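Sorting bench procedure: unpaired overshoes
Sanelley Facilities Board > Storage and Supplies

Bikberg_Stores wrote:
Members are asked to comment on the layout used at the yellow bench. 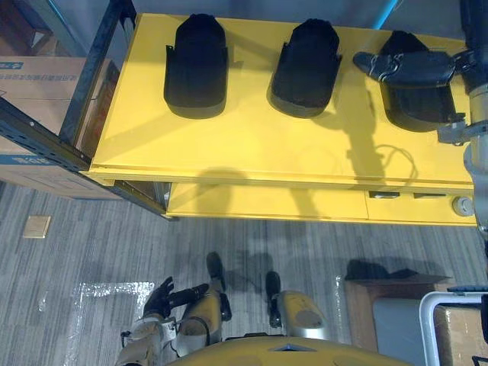 Our current practice is to place black footwear in a single row, toes aligned, before it is boxed. The store holds 300 items, and the row is limited to one bench width at a time. Comments on spacing are welcome.

jevar_supply replied:
We do not support the single row. Our site sorts by size into 2 rows and finds mismatches sooner. Post 743 in the archive sets out the method.

Bikberg_Stores replied:
Post 743 concerns a deeper bench. On ours, a second row would leave no space for the labels.

Brandao_Annex replied:
We agree with Bikberg on the row but request that cartons remain on the rack until the bench is cleared. Plastic wrapping should also be picked up from the carpet before sorting begins.

jevar_supply replied:
The point on wrapping is accepted. Our position on rows is unchanged.

Bikberg_Stores replied:
Noted. The single row will remain in use through April. Please submit label requests in packs of 20.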